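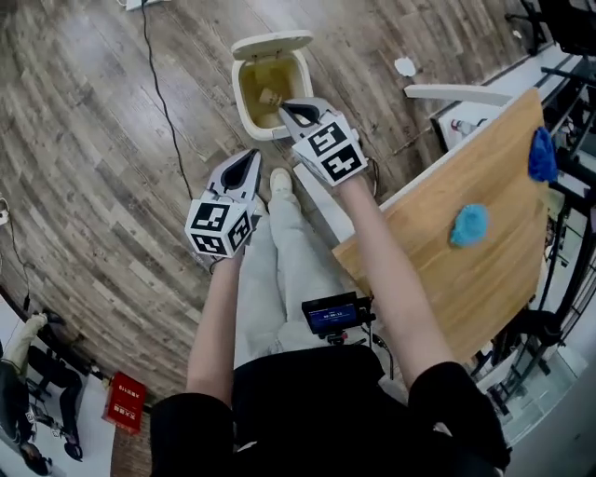

Por A. Okeke, responsable de formación en planta, Sitix (Mellovham)
Sábado 16 de mayo
Compartido 81 veces – 19 comentarios

Cómo preparar a un equipo para enseñar tareas con pinzas de mano

En nuestro taller de Mellovham empezamos en septiembre a registrar tareas sencillas con pinzas de mano, para que después las aprenda un brazo automático. Una de las primeras fue tirar un residuo pequeño a una papelera con tapa. Parece poca cosa, pero con ella aprendimos casi todo lo que explico en esta guía. El español no es mi primera lengua, así que pido paciencia con alguna frase.

1. Elegir la tarea con las personas que la hacen
Pregunte primero al personal de limpieza y de montaje qué trabajos les cansan más. En nuestra planta de Jendudville el encargado eligió solo, y durante semanas se registró una tarea que casi no existía en el turno.

2. Preparar el puesto
Ponga la papelera en el suelo, al alcance de los dos brazos, con la tapa ya levantada. Sentado se trabaja mejor que agachado. Los cables que cruzan el suelo se fijan con cinta antes de comenzar.

3. Comprobar los marcadores
Cada pinza lleva en la base un cubo blanco con dibujos negros. Las caras tienen que estar limpias y la manga no debe taparlas. Si usted lleva ropa ancha, súbase las mangas hasta el codo.

4. Coger el objeto
Cierre los dedos de la pinza despacio, solo con las puntas. Un vaso de papel arrugado se deforma enseguida y, si aprieta demasiado, sale disparado. La otra pinza se queda abierta y quieta, dentro de la vista.

5. Soltar en la boca de la papelera
Lleve el objeto hasta la abertura, espere un momento y abra. No lo lance. Si cae fuera, no borre la toma: márquela como fallida y siga.

6. Descansar
Hacemos series de 16 repeticiones y después un descanso obligatorio. Al principio no lo teníamos, y las muñecas lo notaron.

Qué cambia para la gente
Hasta hoy tenemos 1470 tomas válidas. El trabajo de recoger residuos no ha desaparecido, pero dos compañeras de limpieza pasan ahora parte de la jornada enseñando la tarea y revisando las tomas. Pedimos que esas horas se paguen como formación y la empresa aceptó – tardó más de lo que yo quería. También acordamos por escrito que las grabaciones no sirven para medir la velocidad de nadie. Recomiendo firmar este punto antes de la primera sesión.

Queda pendiente el turno de noche, donde todavía no hay quien pueda enseñar a los nuevos.

Contacto: oficina de formación, Sitix Mellovham | © Sitix | Volver arriba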